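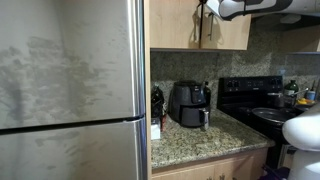

Ashley Bellamy writes that the daily count was the part she got wrong in her first month at the Sorrentino stand, and that she now closes the cash drawer before opening the restock sheet.

Section 4. Opening a Vending Route Account

Operators licensed under the Cullunik program must complete this section before the first sale.

1. Enter your license number on the Route screen and select Confirm.
2. Add each machine by its location code. An account holds up to 134 machines.
3. Set the opening float. The default is 400 cents; the limit is 4000.
4. Assign a relief operator. The relief operator must hold a current food handling card.

Note: The screen reader mode may be turned on at any step — press and hold the Menu key. 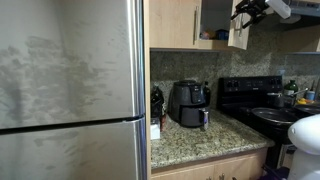

Figure 4-1. Refrigerator and upper cabinet.

5. Record the temperature of all cold storage at opening and at closing.
6. Select Submit. A confirmation number is issued.

Caution: Do not submit the same route twice. Duplicate routes are locked until released by the program office.

Route changes made after October are applied to the next license year. Send written requests to Jurgita Kļaviņa, Operator Accounts.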